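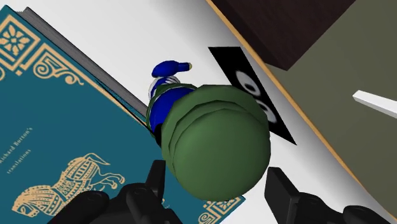 Fig. 1. Gripper open over a toy figure beside a hardcover book (simulation).

Home | Syllabus | Handouts | Labs | Contact

Handout 4: Planning an arm purchase before you spend a cent

Welcome to my favorite week of the course! We get to go shopping, at least on paper. Your team is planning a pick-and-place cell for Kashindye, our made-up client code for the whole term, and the order has to be ready in November.

Start with the objects. Look at the gap between the fingers in Fig. 1 and then at the thing they have to hold: a rounded top, with odd parts poking out. Write down the widest and narrowest grip for each item on your list, and its weight. Only then open a catalog. 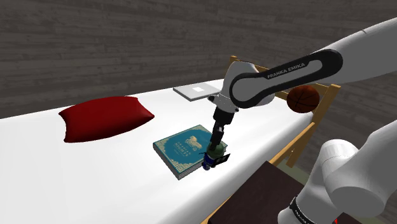 REACH AND WORKSPACE

The Franka Emika arm has its fingers down at the figure, with a laptop lying farther back on the white surface. Would your arm need to get to the laptop too? Sketch your surface from the side and from the top, and mark the farthest pick.

Budget lines people forget: mount, spare fingers, cables, shipping, training time. Five lines, and they add up fast. Get two quotes, one from Skornero and one from Trosen, and put them side by side in the Nidon worksheet.

Simulation time goes in the plan as well. I love this part, so please try a few layouts!

Due: worksheet and both sketches, one set per team.

Last updated: Jul 31, 2024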